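Section 4: Setting Up the Drarkano for a Self-Serve Coffee Table

Okay, so you've got the brewer unboxed and rinsed (if you skipped Section 3, go back, the first pot will taste like cardboard). Now we set up the table it's going to live on. I've done this more times than I can remember, first in the break room at Drostisberg and then for pretty much every church supper and school night I got talked into, and I still follow the same order.

Before you plug anything in

1. Pick a table that doesn't wobble. Push down on each corner. If it rocks, fold up some cardboard and fix it now, while the tank is empty.

2. Put the brewer at the end closest to the wall outlet. The cord is short! Please don't run an extension cord across a walkway.

3. Leave 2 inches between the back of the brewer and the wall so the steam has somewhere to go.

4. Lay out everything else in the order people will reach for it: cups first, then the brewer, then milk and sugar, then the trash can. I used to put the cups last because it looked nicer, and everybody had to walk back through the line. Ha-neul Hwang finally made me swap it around one Monday morning and it's been like that ever since.

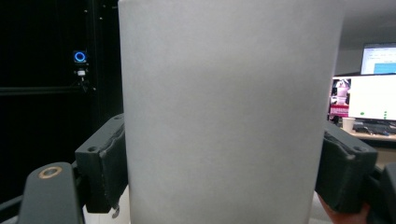 Filling and brewing

5. Fill the tank with cold water up to the lower line for a half batch or the upper line for a full one. Don't go over the upper line, even a little.

6. Set the basket in with the handle facing you and drop in a paper filter. The Bonus filters fit fine, and so do most flat-bottomed ones.

7. Add your grounds. I like 90 grams for a half batch, but start there and see what your crowd says. Mine says it's too strong and then comes back for more.

8. Close the lid until it clicks, then press the left button once. The light blinks while it heats and stays on when the coffee's ready.

CAUTION: Don't open the lid while the light is blinking. There's hot water moving through there and it will spit at you.

Note: If the display shows 347, the tank is too low. Switch the brewer off, let it cool, top up the tank and start again. I panicked the first time I saw that number and nearly sent the whole thing back.

Cups

9. Set the cups out upside down. Keeps the dust out, and people tend to grab them by the base and leave the rims alone.

10. Don't pile them too high. A tall stack starts to lean, and then someone pulls one from the top with a full plate in the other hand (you can guess). Keep the spare sleeves under the table and top up as you go. 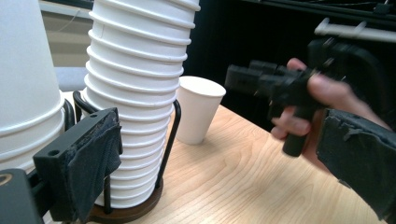 Paper cups nested upside down in a black wire holder.

11. Keep the cups at least a forearm's length from the spout. Paper goes soft in the steam.

Note: If you're using lids, check one against a cup before the doors open. I once showed up with a full case of Hong lids in the wrong size and had to hand out coffee with napkins wrapped around it all night.

When you're done

12. Hold the right button down until the light goes off, then unplug the brewer.

13. Let it cool completely before you drain the tank. Cleaning and descaling are in Section 5.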